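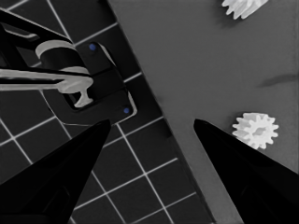 Stuffed pork loin keeps unrolling on me, what am I doing wrong?

Forum: Roasts, Braises and Sunday Dinners
4 pages, 3,207 views

plurnine_kitchen wrote:
OK, I need help before Thursday because my in-laws are coming and I already told them what's for dinner (mistake). I've made a rolled pork loin with mushrooms and chard twice now and both times it opened up in the oven like a book. Tastes great! Looks like something fell on it.

I butterfly it, pound it out, spread the filling, roll it up and tie it. Oven at 375. The string was still on there the first time but the meat had sort of shrunk away from it and the filling was all over the pan. Second time I used toothpicks and that was worse.

What do you all do?

gravyboat_dan wrote:
How much filling are you putting in? That's nearly always it. I see people pile it on an inch thick and then wonder. You want a thin layer, and leave a bare border on the far edge so the meat can stick to itself.

Also squeeze your chard. Cook it, let it cool, put it in a dish towel and wring it until your hands hurt.

plurnine_kitchen wrote:
Um. A lot of filling. I like the filling! I do drain the chard but just in a colander.

gravyboat_dan wrote:
Colander won't do it. Towel.

Smaranda Căpraru wrote:
I agree with Dan about the towel but not about the thin layer. My mother made this every Easter with a filling as thick as my thumb and it held fine. What she did was roll it tight in plastic wrap, twist the ends like a candy, and leave it in the fridge overnight. Next day you unwrap it and tie it while it's still cold and firm. It keeps its shape so much better than when you roll it and put it straight in the oven.

She also mixed an egg and a handful of breadcrumbs into the greens. I use the Coman ones when I can get them, they're coarse, but any dry crumbs will do.

hotplate_harriet wrote:
Second the overnight rest. But please no egg! It goes rubbery and you get those little scrambled bits poking out the ends. Crumbs by themselves soak up plenty. Or grated parmesan, which melts and glues things together.

Smaranda Căpraru wrote:
If it's scrambled you had too much egg, or you didn't mix it in well. One egg for a whole loin. I have never had rubbery.

hotplate_harriet wrote:
Well, I have, with one egg, so we'll have to agree to disagree :) I made it for my sister's birthday and picked bits of egg off the platter before I brought it out.

skirnavel_sue wrote:
Which direction are you rolling? I did mine wrong for years. When you slice the finished roast you want to be cutting across the grain, so the roll has to run the same way the grain does. If you roll it the other way you get stringy slices and they fall apart on the plate.

And start tying from the middle! One loop in the center, then one at each end, then fill in the gaps. If you start at one end you push all the filling out of the other like toothpaste.

plurnine_kitchen wrote:
I have been starting at one end. I have absolutely been doing the toothpaste thing.

Is it seam down in the pan? I've been doing seam up so I could keep an eye on it.

gravyboat_dan wrote:
Seam down! And brown it first, seam side first, in a hot skillet with a little oil. Don't touch it until it lets go of the pan without a fight. Then turn it and do the other sides, then into the oven.

bill_from_the_lake wrote:
I don't sear any of mine. Dries out the outside and smokes up the house. Low oven, 275, take it out at 140 in the middle of the meat and let it sit. Crank the oven at the end if you want color. The slow heat doesn't make the meat clench up like 375 does, and I bet that's half of your shrinking problem right there.

gravyboat_dan wrote:
Bill, we've had this argument on every roast thread since I joined. I like a crust.

bill_from_the_lake wrote:
And I like it juicy. She can try both.

skirnavel_sue wrote:
She has in-laws on Thursday, Bill, she's not running trials. One thing about the thermometer, check the filling too and not only the meat. Especially if there's egg in it. I go to 165 in the center of the filling when I use egg, which is one more reason I usually skip it.

plurnine_kitchen wrote:
Good point, I'll leave the egg out and use crumbs and parmesan. So the plan is: wring out the chard, thinner layer (but not THAT thin, sorry Dan), bare edge, wrap and fridge Wednesday night, tie from the middle, sear seam side down, then a lower oven, maybe 325 to keep the peace. My pan is the Hurkora one with the high sides, is that OK or will it steam?

hotplate_harriet wrote:
Put it up on a rack, or on thick slices of onion. The onions are the best part anyway. Rest it up to 20 minutes before you snip the strings, and use your longest knife.

Smaranda Căpraru wrote:
Save the pan juices and put a spoonful of mustard in them. And let us know how the dinner goes!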